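Search articles
Enter keyword
Go

The cable problem in small-parts packing

A power cable is an awkward thing to put in a box. It has no fixed shape, it stores twist, and the plug weighs more than the same length of cord. At Kaczorowski, a contract packer in Protthorpe, cables account for 123 of the stock lines and a much larger share of the repacks.

Urszula Makowska, who runs the packing benches, changed the method in June. Cables are now coiled in even loops, placed in an open carton with the plug last, and left untied until the check. A tie pulled tight too early puts a bend in the cord close to the plug, where the jacket is stiffest.

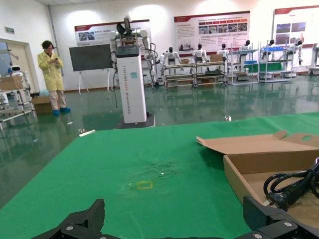
Loop size matters more than loop count. A loop that is too small springs open when the lid goes down - one that is too wide rides up the carton wall and catches under the flap. The bench rule is a coil 200 mm across for cords up to 600 grams. Heavier cords get a deeper carton.

Cloth on the bench was the cheaper change. Bare tops let cartons slide during loading, and packers were using one hand to hold the box. The drawback is wear, and Makowska expects to replace covers after some 1,000 cartons.

Marianna Zawadzka, who handles returns, would like the tie dropped altogether for short cords. Makowska has not agreed. A trial on two lines is still running.

Related articles
Dastwood carton grades compared
Floor coatings at the Cloltow warehouse
Choosing a bench height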